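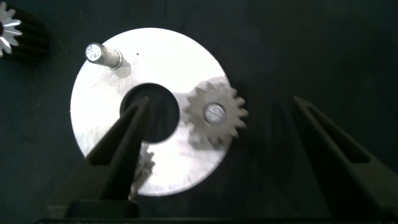

Marnie Tolliver
Contributing Writer, Home & Habits
December 5, 2019

I have a clock that runs fast. It sits on the shelf over my kitchen radiator, it's a Cetar eight-day with a chipped foot, and by the end of any given week it thinks the world is further along than it is. I paid $40 for it at the Nultgate flea market and I have been late to almost nothing ever since.

My phone knows what time it is. So does the stove, the thermostat, the car and the little box the cable company makes me keep. I was drowning in correct time, and I still walked into my sister's birthday lunch when everyone was on dessert! Something about those glowing numbers slides right off me. I look, I see them, I put the phone down, and if you asked me what it said I'd have to look again.

A ticking clock gets into the room with you. The first night I had it going I nearly put it out on the porch, it was that loud, and my husband (who can sleep through a smoke alarm, and has) asked if we were going to live like this now. We were. By the second week neither of us heard it unless it stopped, and then we both looked up at once, like somebody had left the room without saying goodbye.

So that's how I got interested in wind-up things generally, and how I ended up spending a good part of October driving to places that sell and mend them.

The best of these is Ballard Clock & Spring, in the old shoe store on the square in Prata. The window is all faces. Inside there's a counter, a rubber plant that has seen better decades, and a wall of paper tickets for repairs waiting to be picked up. Mine was number 569. I had brought in the Cetar because I was sure something was wrong with it, and the man at the bench took the back off, listened for a bit with his head on one side, and asked me where I kept it.

Over the radiator, I said.

He gave me the look my dentist gives me. Heat isn't kind to the oil, and the shelf wasn't level either, which he could tell from the beat – tick, wait, tock, no wait, tick. Once he pointed that out I couldn't stop hearing it. He cleaned it, showed me how to fold a matchbook cover under one foot, and charged me less than I spend on lunch. Then I took it home and put it straight back over the radiator, on its matchbook, as I like it there.

I asked him who comes in. I figured collectors, and he does get those, but mostly it's people with a parent's clock in a grocery bag. They say it doesn't work and they're not sure it's worth fixing, and then they stand there holding the bag a while longer. He said the trick is to wait. I've thought about that a lot. I have my grandmother's kitchen timer in a drawer, a dented thing that rings whenever it feels like it, and I wouldn't trade it for a new car. (A decent used car, maybe.)

There's a cost to all this, and it isn't only the noise. You have to remember to wind. A good restored mantel clock at Ballard's had a tag of $940 on it, and I stood in front of it for so long that my parking ran out. And visitors will tell you your clock is wrong, every time, kindly, as if you might not have noticed.

But the winding is the part I'd miss. I do it after supper, with the dishes drying and the radio off. The key lives in a teacup. It takes maybe a minute, you feel the spring start to push back at you, and you stop. I don't do much else with my hands anymore that isn't typing or scrubbing, and I certainly don't do much that's finished when it's finished. My niece is allowed to do it when she stays over and she treats it like launching a ship.

If you want to try it, start cheap. Look at church sales and the back tables at flea markets, and give the thing a gentle tilt next to your ear before you hand over any money. Don't force a key that won't turn. Put it in a room you walk through a lot, and give it 2 weeks before you decide you hate it.

And set it right when you wind it, if that sort of thing bothers you. I let mine run ahead. The lasagna comes out a little early and we eat it anyway.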